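Grestero open day at the Clostbridge site, anyone else go?

turcotte_fan
Posted 11th January
Drove over from Trisville for this. They had an arm sorting small stuff on a table, toys and blocks mostly. People clapped. I wasn't sold. A demo on a table they set up themselves tells me very little about a packing line.

millwright29
I was there and I think you're being hard on it. It's a gripper with a camera by the fingers, picking things it hasn't been told the exact position of. Ten years ago you'd need a fixture for every part.

turcotte_fan
Says who? I asked if I could put my own keys down and got a very polite no.

pollyb
Same, I asked for a failure rate. The guy said 200 picks that morning and "very few" misses. Very few is not a number.

millwright29
Doaa El-Sayed gave the talk after lunch and she did give numbers. 3,634 logged attempts since March, and she said small upright blocks close together were still the hard case. Did you two leave early?

pollyb
I stayed. She never said how many of the 3,634 worked. Go check your notes.

millwright29
Fair, I don't have that written down. Still worth the gas for me.

turcotte_fan
Two hours in the car for a slide deck and a cookie. Putting up my one close view of the blocks anyway.

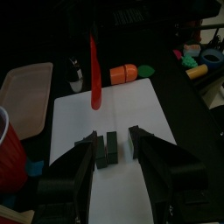
dockside_lou
Do you have to book for the next open day, or can you just show up?

pollyb
You have to book. The sign-up sheet at the desk had 29 spots per session.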